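The Bin on the Table

October, and the flat in Ladville has a cable problem. Not a big flat, 700 square feet, and every drawer you open has a charger in it. Or half of one.

So - one clear bin, one table, one evening. That was the whole plan. Everything loose goes to the table first, then gets a home or gets tossed. We gave it 3 hours and ran over, of course.

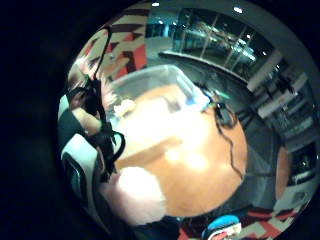
A clear bin on the round table, with a thin black cable still waiting its turn.

Clear plastic is the way to go. We tried the lidded baskets from Tian last year, and they looked great and swallowed everything. Who remembers whats in a basket? With a see-through bin you spot the blue thing from across the room.

Wood table, good light, patterned rug underfoot - nice place to sort. Watch for glare off the finish though, small black stuff gets lost.

Cables last. Coil them loose, tie them, label them. Petport does a pack of paper tags, and teh cheap ones from Trevatby stick fine too.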